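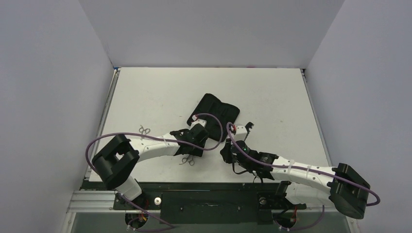
Le plan de travail blanc a longtemps eu mauvaise presse dans les ateliers. Il montre tout : la poussière, les traces de doigts, la moindre rayure. À Gurnau, chez Finumex, c'est justement pour cela qu'on le vend. Une vis tombée s'y voit tout de suite, une fuite aussi, et le nettoyage en fin de journée se contrôle d'un coup d'œil.

L'entreprise fabrique des tables fermées sur trois côtés, ouvertes vers l'avant. Le principe est ancien. Les horlogers et les peintres de figurines travaillaient déjà dans des caissons de ce genre, souvent bricolés avec des chutes. Les panneaux arrêtent les petites pièces qui roulent, coupent les courants d'air et cachent ce qui se passe derrière. On y gagne aussi une lumière plus égale, à condition de choisir une teinte mate pour les parois.

Le choix de la couleur a pris du temps. Les premiers exemplaires étaient entièrement blancs et fatiguaient les yeux au bout d'une heure. Le gris soutenu rendait l'ensemble triste et mangeait la lumière. Le catalogue actuel propose un gris clair pour le fond et un gris tirant sur le lavande pour les côtés. Sur le plateau blanc, les objets se détachent bien, y compris les objets clairs, dont l'ombre reste lisible.

Restent les bords. Des rails métalliques courent le long du plateau et servent à fixer ce que l'on veut : une lampe, un étau, un support d'outil. Finumex a essayé les pinces, plus simples à poser, mais elles marquaient les chants. Le rail demande un montage soigné et se salit dans la gorge. Un pinceau sec suffit, passé une fois par semaine.

Ackermann, qui vend du mobilier concurrent sous la marque Itik, préfère des parois amovibles. On les retire pour poser un objet long, on les remet ensuite. L'idée plaît aux écoles. Les ateliers qui gardent le même poste toute l'année choisissent plutôt les parois fixes, moins sujettes aux vibrations.

Côté prix, comptez 446 euros pour le petit modèle de Finumex, rails compris, et 1 000 euros pour le grand. Le jeu de panneaux seul coûte 300 euros et s'adapte à une table existante, si le plateau est bien d'équerre. La livraison ajoute 60 euros hors de la région.

Pour l'entretien, de l'eau tiède et un savon doux. Les éponges abrasives laissent un voile que rien ne rattrape, et les angles du fond se nettoient mieux avec un chiffon plié qu'à la brosse. Les joints se vérifient une fois par an.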